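Lollness Household Objects Project - progress report to the Grollora Fund, November

In this period we worked mainly on the small vessels, and the wooden table between the white panels is now our fixed place for them.
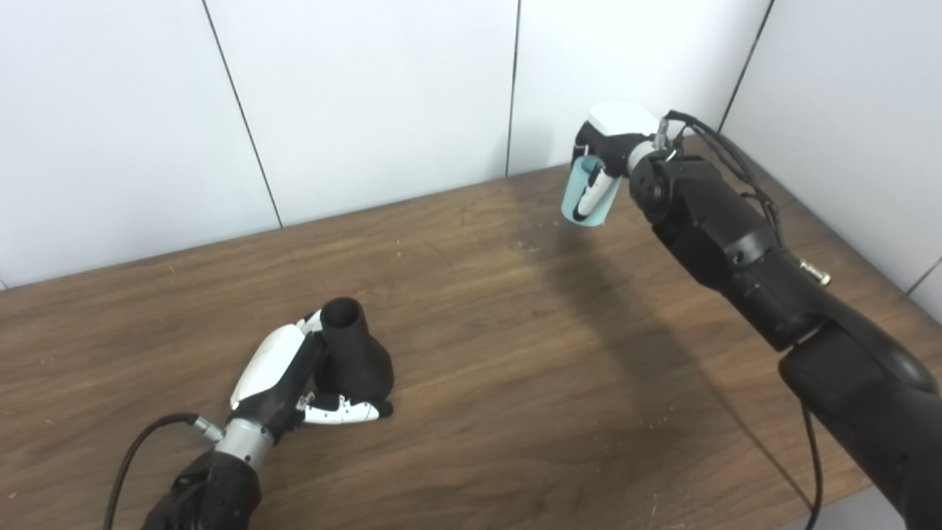

The reader of our last report at Grollora asked if dark pieces should stay in the set at all, as their curves are hard to judge against brown wood. We discussed this with Santoro and we keep them. A black vessel with a round base and narrow neck still shows its form by the soft light on the curve, and the matte surface gives no strong glare.

The catalog has now 2,105 entries, of which 281 are vases, funnels and similar shapes. The target of 4,000 did not change. Labels for the Enport store are late - the first print was too small to read, and we ordered it again.

From the budget line for shelves we spent 500. The rest we would like to move to padding and boxes, if you agree. Next we begin with the lids and the low bowls.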